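Skirker bench notebook - crash reconstruction
16 November 2024
Entry by Catarina Prata

Picked up the Flaltham file again. Collision at a rural junction, van against a parked trailer, one passenger badly hurt. Court wants our supplementary report on the lamp evidence. The first report went in last April and the defense has come back on two points: whether the trailer's rear lamps were lit, and how far off the van driver could have seen it.

Started with the lamps. Left rear bulb was logged in as item 2817 and the seal was intact when I opened it. Filament is stretched and bowed toward the impact side, which fits with it being hot when it was hit. Right rear bulb has a clean break with no stretch. That could mean it was off, or it could mean the load on that side was too small. I am not going to say more than that in the report. Kaj looked at both under the microscope without seeing my notes first and wrote down the same thing for the left one. She would go a little further than me on the right one. We will put both opinions in.
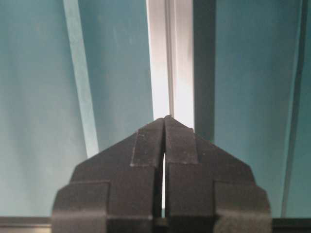
Sight distance next. Vibeke's survey has the road straight for 300 m before the trailer, then a slight left bend beyond that. The defense expert used 600 m, and I think he measured from the wrong gatepost. There are two that look alike on the plan. Need to check his sketch against ours before I put that in writing - he may have used a different base map.

Reran the stopping calculation with the Juhl tire data in place of the default values. The result moves a bit but not enough to change the conclusion. Printouts are in the folder, older run crossed through and initialed.

Þröstur asked why we don't have the van's event data. We do have it, but the download is partial. Evine sent the module back with a note saying the last record did not close properly. Speed is there up to the brake signal and then stops. I have asked them for the raw file as well as their summary.

To do:
- call Orla at the prosecutor's office about the filing date, she thought it had moved
- get the second gatepost marked on the plan
- reseal both bulbs and update the custody sheet
- ask Vibeke for her night photos with the exposure settings, the ones in the file have none

Custody sheet done at end of day, bulbs back in cabinet 2. Gatepost still open.

Skirker Reconstruction - internal notebook, contact the records desk for copies - Back to top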